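Plureck: fichas de vajilla con letras

Versión del documento: 2019-08-01
Mantienen: Rocío Toledo y Gaurav Shukla
Idioma de las fichas: español, con las inscripciones en su escritura original

Qué es

Plureck es un catálogo de platos, bandejas, cuencos y tazas que llevan algo escrito. Nombres de fondas, refranes, felicitaciones, instrucciones, chistes malos, lo que sea, siempre que esté en la pieza y se pueda leer (o casi leer, que de esas tenemos unas cuantas y les tenemos mucho cariño). Empezó como una hoja de cálculo en la que Rocío apuntaba los platos que iba sacando de cajas de mercadillo, y cuando Gaurav vio la hoja se puso a ordenar columnas sin que se lo pidieran. De eso salió lo que hay ahora: 839 fichas de texto, cada una dedicada a una pieza o a un juego de piezas.

Nos encanta la loza escrita. Un plato liso puede ser precioso, pero un plato con letras tiene además un tono de voz, y a veces una errata, y a veces una dirección de una calle que ya cambió de nombre. Queríamos un sitio donde se pudiera buscar por lo que pone en el plato y también por dónde lo pone.

Qué contiene

– fichas.csv: el archivo principal, una línea por pieza o juego.
– inscripciones.csv: los textos transcritos, uno por línea. Una ficha puede tener varios.
– colores.csv: la lista cerrada de nombres de color, con las notas de uso.
– procedencias.csv: de qué lote viene cada pieza, cuando se sabe.
– fotos/: fotografías sueltas, muy desiguales. No todas las piezas tienen foto y hay fotos en las que salen varias piezas.
– notas/: los cuadernos pasados a limpio. Son largos y se van por las ramas.

De las fichas, 284 tienen al menos una inscripción en escritura china. Es la parte del catálogo que más ha crecido y también la que más trabajo de revisión necesita, así que si lees chino y te apetece echar una mano, ¡escríbenos, por favor!

Los lotes

Hay 4 lotes, con nombres que no siguen ninguna lógica.

Cistier es el lote original, el de los mercadillos. Mucha loza de bar, bordes desportillados, platillos de café con el nombre del tostador. Las fichas son cortas y algunas medidas están tomadas con una cinta de costura.

Leung es el lote de vajilla con caracteres chinos: platos de mesa, platillos, cuencos de arroz, alguna cuchara. Aquí hay desde caligrafía grande y suelta hasta sellos diminutos, y convive con bastante texto en inglés y en pinyin.

Brorna reúne piezas de comedor colectivo, de colegios y de hoteles. Es el más sobrio y el mejor medido.

El cuarto lote se llama Varios y nos resistimos a ponerle otro nombre.

Campos de la ficha

id – Número correlativo. No se reutiliza aunque se retire una ficha.

tipo – Plato, platillo, fuente, cuenco, taza, bandeja, cuchara, otro. Las bandejas se fichan aparte aunque lleguen con un plato encima.

forma – Redonda, ovalada, rectangular, rectangular de esquinas redondeadas, irregular. 

material – Solo se rellena cuando quien ficha ha tenido la pieza en la mano y está seguro. Preferimos un campo vacío a una suposición. La melamina y la cerámica se confunden en foto con una facilidad pasmosa.

diametro_mm – De borde a borde, por la cara de arriba.

color_fondo y color_borde – De la lista cerrada. Si el borde es solo un filete fino, se marca además filete = sí.

motivo – Texto libre y breve. Aquí caben las cenefas onduladas, las nubes, los medallones, los lunares, los peces.

procedencia – Lote y, si se conoce, localidad donde se consiguió la pieza.

estado – Entera, desportillada, con grieta, pegada. Los arañazos de cuchillo no cuentan como daño.

Campos de la inscripción

id_ficha – La ficha a la que pertenece.

texto – Tal cual está escrito, con sus mayúsculas y sus faltas.

escritura – Latina, china, árabe, cirílica, otra.

zona – Centro, ala, borde, reverso.

trazado – Recto, en arco, en círculo, vertical.

repetido – Sí o no. Para lemas que dan la vuelta al plato.

jerarquia – Principal o secundario. Discutimos mucho este campo y al final nos alegramos de haberlo dejado.

legible – Sí, en parte, no.

Cómo transcribimos

La regla de oro es copiar lo que hay. Si el plato dice algo en un inglés raro, el inglés raro se queda, y en el campo de notas se puede comentar. Tampoco se traduce en el campo texto: la traducción va en su columna, y es siempre opcional.

Los bloques de letra pequeña que no se alcanzan a leer se apuntan como [texto menudo], sin inventar contenido. Si hay dos bloques iguales de posición simétrica, se hacen dos líneas. Las rayitas que separan bloques de texto no se transcriben, van en motivo.

Para los lemas repetidos alrededor del ala basta con copiar una vuelta del lema y marcar repetido = sí. Al principio los copiábamos enteros y el archivo se volvió ilegible enseguida (hay una ficha de Cistier con el nombre de una cafetería escrito once veces seguidas, la conservamos por razones sentimentales).

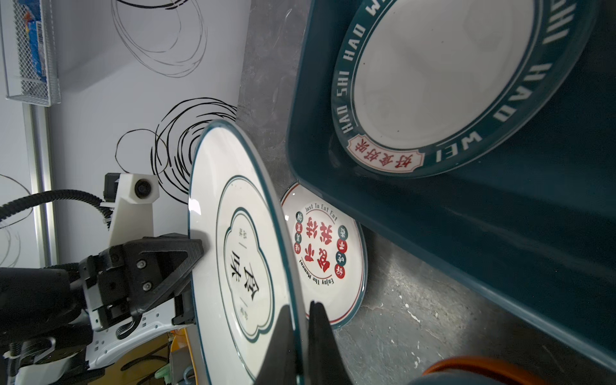 En la orientación mandan las letras. El arriba de un plato redondo es el arriba de su inscripción principal, aunque la pieza esté apoyada de lado o se haya fotografiado girada. Cuando el centro y el ala se contradicen, gana el centro. Parece una tontería hasta que tienes que explicar por escrito en qué parte del plato queda una grieta.

El asunto del verde azulado

Merece apartado propio. La lista de colores tenía al principio azul, verde y turquesa, y las piezas de Leung nos la rompieron en una tarde. Hay un tono oscuro, a medio camino entre el petróleo y el verde botella, que aparece una y otra vez en bordes y cenefas. Rocío lo llamaba azul, Gaurav lo llamaba verde, y las fichas salían según quién estuviera sentado al teclado. Ahora existe verde_azulado_oscuro, que es un nombre feo y funciona de maravilla. En diciembre repasamos las fichas antiguas y quedan probablemente algunas sin corregir.

Con el rojo no hay problema. Rojo es rojo.

Ejemplo de línea de inscripciones

id_ficha: 512
texto: BUEN PROVECHO
escritura: latina
zona: ala
trazado: en círculo
repetido: sí
jerarquia: principal
legible: sí
traduccion: (vacío)

Limitaciones

El catálogo refleja lo que nos gusta y lo que hemos encontrado, así que no sirve para sacar conclusiones sobre qué se fabrica o qué se usa en ningún sitio. Hay demasiados platos y muy pocas tazas. Las dataciones son casi siempre a ojo y por eso las sacamos del archivo principal; siguen en los cuadernos, con todas las dudas a la vista.

Las fotos no están calibradas en color. Para comparar tonos, usad el campo de color y no el archivo de imagen.

Las traducciones del chino las han hecho varias manos y no todas están revisadas. La columna revisado indica cuáles sí.

Uso y cita

Podéis usar las fichas para lo que queráis: clases, trabajos, carteles, índices propios, curiosidad pura. Pedimos que se cite Plureck y el número de ficha. Los dibujos y lemas de las piezas son de quien los hizo, eso no nos corresponde a nosotros darlo ni quitarlo.

Cómo colaborar

Para proponer una pieza nueva hacen falta el tipo, la forma, los colores y al menos una inscripción transcrita. La foto se agradece mucho y no es obligatoria. Las correcciones se mandan con el número de ficha en el asunto – una corrección por mensaje, por favor, que luego se nos mezclan.

Nos gustaría llegar a unas 2.000 fichas sin bajar el cuidado de las transcripciones. Si tenéis en casa un plato de propaganda, un cenicero de hotel o la fuente de una abuela con una frase en el borde, miradle también el reverso antes de escribirnos. Ahí suele haber otra línea para el archivo.

Pendiente

– Separar las cucharas de «otro» en las fichas viejas de Leung.
– Unificar «ala» y «borde» en Cistier, donde se usaron como sinónimos.
– Volver a medir los platillos que tienen el diámetro en pulgadas.
– Decidir si las salseras entran en cuenco. Gaurav dice que sí, Rocío sigue diciendo que no.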